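Village hall mixing desk - repair or replace?

marshlark
Evening all. I do the sound for the Sokerthorpe players, which means panto in December and a couple of plays. Our old desk has two channels that crackle whenever you touch the faders, and one that drops out completely if you look at it funny. Quoted 190 pounds to have it serviced. A newer second-hand one is going in Prallville for 291. I like a proper fader under my finger, so please don't all tell me to buy a tablet! 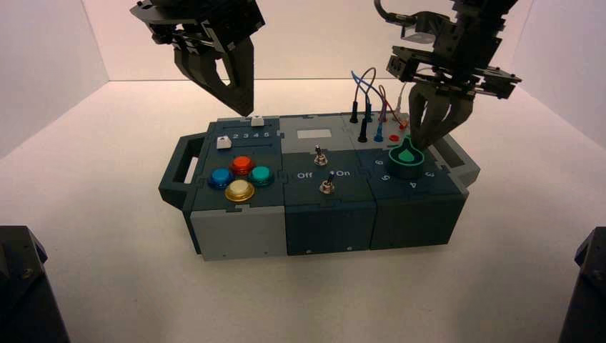
Has anyone cleaned faders themselves?
Plenty of us have, and a can of fader cleaner costs a lot less than 190 quid.

tinpot_ted
Second that. Unplug it, take the knobs off, a tiny squirt, then run each fader up and down 100 times. Dull, but put the radio on. And DON'T use the ordinary greasy stuff from the shed, it gums the tracks up. My order would be:

1. Clean the two crackly channels and live with them for a week.

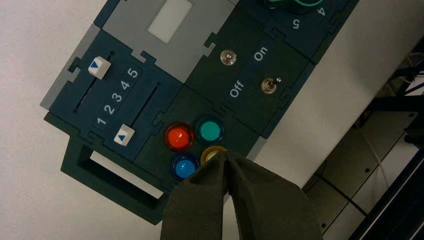

2. Swap the leads on the one that drops out before you blame the desk. Same lead, same fault on another channel? Bin the lead.

3. Only then think about spending money.

Inès Arnaud
I'd disagree a bit with Ted. I cleaned mine at Fivudport and it was lovely for a month, then back came the crackle, right in the middle of a very quiet funeral speech (Act 2, everyone in black, you can imagine). Once the track is worn no spray will save it. I'd put the 190 towards the newer desk and be done.

tinpot_ted
A month is a month though. Did you use the right spray?

Inès Arnaud
Yes Ted, I used the right spray.

marshlark
Ha. Well, I had a go at the leads last night, as that was free. I tried every one in the box
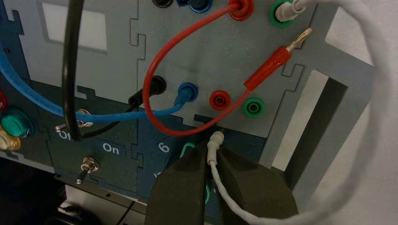

and three of them were duff, including the one I'd always used on the dodgy channel. It's behaved since - not a single drop-out all through rehearsal. Still crackles like a bonfire on the other two, so I've ordered the spray.
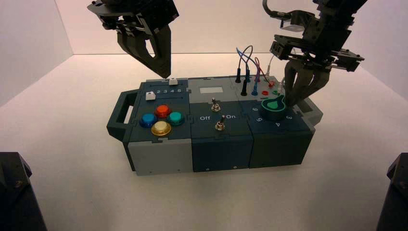
Update from marshlark

One channel is clean as a whistle, the other is no better, so you were both right. Thịnh Mạch from the Đàm music shop reckons he can get me a single replacement fader, and I'll solder it in myself. Prallville desk has gone anyway!

Inès Arnaud
Good luck with the soldering. Take a photo of the wiring first.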